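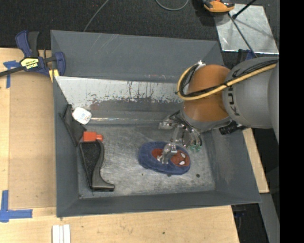 Figure 4. A plush slipper with a character face on the toe, lying in the gray sorting bin beside other household items.

3.2 Soft footwear and mixed household items

The second group of objects in our collection is soft footwear. In the waste and reuse literature, house slippers are usually counted together with shoes or with textiles, and the choice between these two is seldom explained. We think that this matters for the people who sort. A shoe has a stiff sole and normally a clear left and right form. A slipper may have neither of these, and its outside can be nearer to a toy than to a garment.

The slipper in Figure 4 is a good case. It has an oval shape and fuzzy blue fabric around the outside, and on the toe there is a red face patch with web lines and two white eyes, in the style of Spider-Man. A second red patterned area appears inside the opening. When we asked the sorters at the Cluvdale reuse center to assign such items to a category, their answers did not agree. Several of them chose "toy" from the toe side and changed to "footwear" after they had turned the item and found the opening.

The Cluvdale list, which we call Clusto in the rest of this paper, contains 486 items. They were collected from donation boxes between December and the end of the spring, and the list was closed on 27 May 2025. Each item received one main category out of 8, and a second category was allowed if two sorters could not reach an agreement. Soft footwear received a second category more often than any other group. Hard plastic pieces also caused difficulty, but of a different kind: the sorters agreed on the material and did not know what the piece belonged to. We kept these under "parts, unknown" and did not try to guess their use.

Items were always presented mixed, as they come out of a donation box, and never one category at a time. In an earlier trial Henok Derese had presented slippers only with other slippers, and under this condition almost no "toy" answers were given. We therefore believe that the neighboring items have an influence on the first judgment. The size of this influence cannot be estimated from the present data, and a larger list of 1000 items is now in preparation for this purpose.

For pairs, we followed the rule of Avis and Cabral that a single slipper is entered as one item and is marked "mate not found". The mark is removed if the other one is found later in the same box.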